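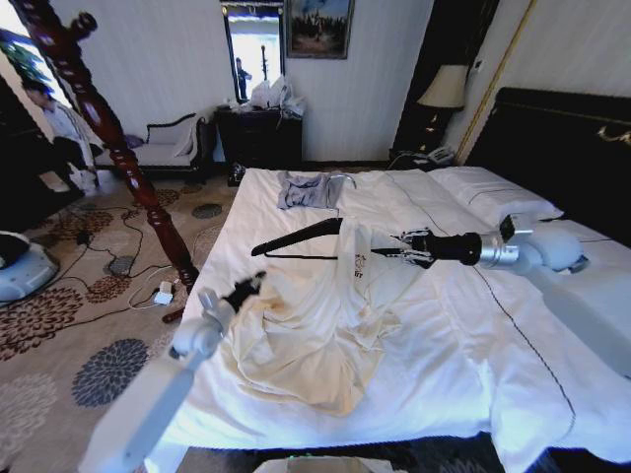 2 min read

Housekeeping on the Lolletti rig

The Lolletti has two arms, and last month only one of them was behaving. The right gripper had taken to closing a hair late, which matters very little with a pillowcase and a great deal with a hanger. Kamran Bugti blamed the finger links. The rest of us blamed Kamran, who had last adjusted them.

He was right, annoyingly. Both pivot pins had worn, and the spares from Fladenska came in a bag of 33 when we had ordered 7. Nobody is sending them back. Fitting a pair takes less time than finding the small hex key, now tied to the toolbox with string.

While the covers were off we re-zeroed every joint on both arms and wiped down the gripper fingers. Shirt lint gets into everything. The service interval in the Metico log was set at 888 hours, a figure no one will own up to typing. It is now 800.

Two requests if you are working on the rig. Park both arms before you unplug anything, and check which adapter you are holding, given the state of the cables on the carpet. Kamran has promised to label them by June. He did not say which June.

Hanger trials carry on with the same shirts. Bring your own coffee.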